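The drawer of old phones, and what the trade-in bins pay

Monday, February 22, 2021
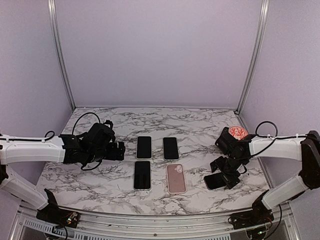

Every winter the same advice goes around: get the old phones out of the drawer, line them up, sell them, enjoy the found money. I have my doubts about the last part.

Laying them out is worth doing. Put them on a flat, hard surface with a bit of space between them, so you can look at each one without picking up its neighbor. Turn one over and you can check the camera lenses for cracks. Leave one face up with the screen off and a dark display will show you scratches that a lit one hides. Fine. Ten minutes well spent, and the drawer closes again.

Then come the quotes. Sondora's website offered me 87 dollars for a phone I described, truthfully, as "good." Flostmont wanted to give me 64 for the same one. Both figures come with a line of small print saying the price may change after inspection, and I would read that line twice before getting attached to the number above it. A reader in Calloway wrote in to say her quote dropped to 12 dollars once the phone had been mailed off. She could have it sent back, but she'd have to pay the postage. She took the 12.

I'm also not convinced by the claim, printed on the Sernano drop-off bin at the mall, that a dead phone is "as good as cash." Cash doesn't need a charger you threw out two moves ago. If a phone won't turn on, you can't sign out of it or erase it yourself, and I would want a plain answer about who does the erasing before I let go of one. I asked at the counter. I got a brochure.

The brochure says they collected 630 phones last May. It doesn't say where they went.

So, a few suggestions, for what they're worth. Charge everything first, overnight if need be. Copy off the photos and then open a few of them on the computer — a full progress bar is not proof. Sign out of your accounts, then do the factory reset, in that order. Take out the SIM card. Peel off the case, too; you won't get a cent extra for it, and it may be covering a dent that somebody else is going to find.

And get two quotes on the same day. They slide every time a new model comes out, so last month's number is no use to you.

If you've used any of these services and were paid what you were first promised, write and tell me. I'd like to print one of those letters. The folder is empty so far.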